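1/ Booked the travel clinic for the Lacroix trip. They want you in at least two weeks before you fly. Some shots take 2 visits, so I'm going earlier in December.

2/ Rabies came up because we'll be inland near Brulance — long drive to a hospital. It costs extra and I haven't decided.
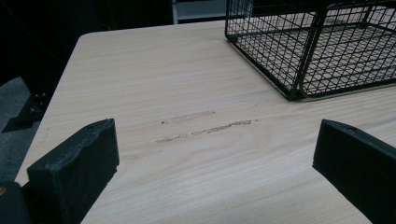 Dorian Royer says to skip the malaria pills if we stay above 2000 meters the whole time. We won't, so I'm asking the nurse.

3/ Yellow fever card goes in the passport sleeve. Appointment is at 12. Will post what they charge.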